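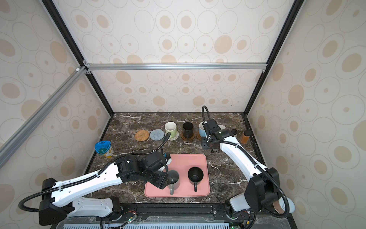

Kimeveo is looking for two people to join our gripper comparison work from April. We are a small testing house, and our customers send us grippers, wrist cameras and controllers which they want to see compared under the same conditions. Most of our present work is on a pair of arms mounted side by side on one rail, and the objects come from an ordinary kitchen. A typical task uses mugs on a tray, with the handles turned to the front, and one gripper has to come down at the side of a mug without pushing its neighbour. The other mugs stand on coasters at the back, and the jar and the bottle are kept for the tasks with narrow necks and lids.

The position is called Test Operator (grippers and controllers). It is a full-time position for twelve months, with the possibility to extend.

What the work is

You will drive the two arms through a fixed list of tasks and write down what happened in each trial. The list has 341 trials for every gripper. At the moment we compare the Fasel two-finger gripper with the Gatti one, and after the summer we will start again with both of them on the Harnex controller. You will change grippers, check the camera view before each block, put the objects back in their starting places and fill in the trial sheet.

The trial sheet is important for us. A mug which was lifted but turned in the fingers is a different result from a mug which was lifted straight, and we need operators who will see this difference also at four o'clock in the afternoon. When a trial goes wrong, you write what you saw and you do not repeat it to get a nicer number. We lost a good part of last year's results — 445 trials — to sheets which only said "failed", and we do not want to do this again.

You will also change the wall panels and the worktop between blocks. The cameras behave differently in front of a printed pattern than in front of a plain wall, and our customers ask for both.

Who we are looking for

You have patience and steady hands. You can work with simple tools (hex keys, small screwdrivers, cable ties) and you are not afraid of a computer terminal. You write clear, short notes in English. It does not need to be perfect English, as you can see from this page.

Experience with robot arms is welcome, but it is not a condition. Our present operators came from a dental laboratory, a bakery and a school of watchmaking. We give four weeks of training, and during this time your trials are not counted in the results.

It helps if you have already used a script to sort files or make a table. If you have compared any kind of equipment before, please tell us how you did it, even when it was coffee grinders.

Please note that you will be standing for a large part of the day. The bench can be lowered for work from a chair, so write to us if you need this.

What we offer

Working hours are 8.30 to 16.45 with a paid lunch break. There is no shift work and no work at weekends. You will have 27 days of holiday, a contribution to your travel costs, and safety shoes and glasses from us. Operators are named in the test reports if they wish so. The pay depends on experience and we will tell you the exact figure before the first interview, not after it.

How to apply

Send us a CV of not more than two pages and a short description — half a page is enough — of a task with your hands that you did many times and how you kept it the same each time. Please do not send a cover letter. Put the reference 1676 in the subject line and use the application address on our contact page.

We read applications as they arrive and answer all of them within three weeks. The second step is a visit of half a day in our laboratory, where you will try both grippers on the tray task and fill in a sheet for 20 trials. The visit is paid. You do not need to prepare anything for it, but please wear sleeves which can be fastened at the wrist.

Questions about the position can be sent to the same address, with the same reference.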